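Search the course site Go

Drawing from Life, Unit 4: One Object on a Gridded Cloth
Handout by Nazareno Pace

I love this unit! You get one piece of fruit, one checked tablecloth and a plain wall, and you'll be amazed how much there is to look at once you sit down with it. Please read this before you sharpen anything.

Start with the cloth

Leave the fruit alone for the first 40 minutes (I know, it's hard). A grid on a flat table is a free lesson in perspective. Lines running away from you draw closer together, and the squares near the wall get shorter and tighter than the ones by your hands. Find the back edge of the table first, then rule in the lines very lightly with a 2H.

Now look for wrinkles! Wherever the cloth ripples, the line ripples with it, and that little curve tells us the cloth is soft. Don't iron your cloth at home. Ramil Navarro's drawing from April had one gorgeous sagging line down the left side and it made the whole page.

Then the fruit

Count squares to place it. How many in from the side, how many down from the wall? Check the width against the height before you commit, as most apples are wider than you think and hardly any are true circles. Draw the lumpy one you have.

Values, darkest to lightest:
- stem
- shadow side of the skin
- lit side of the skin
- cast shadow on the cloth
- cloth
- highlight (leave bare paper, and keep it small)

Your order may differ with your lamp, so squint and decide for yourself. Soft light gives a soft shadow, so go easy with the 4B and let the edge fade out.

Composition

Try the object well off center, up near the back. All that open cloth in front gives the eye a lovely long walk to get there.

For next class: two thumbnails and one finished drawing on 300 gsm paper. Bring an eraser you can pinch to a point.

Last updated 5/27/21

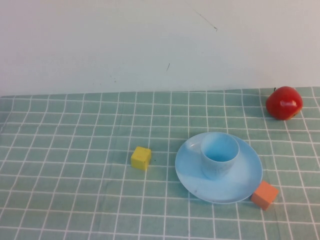

Fig. 1. Red apple on green checked cloth, placed toward the upper right.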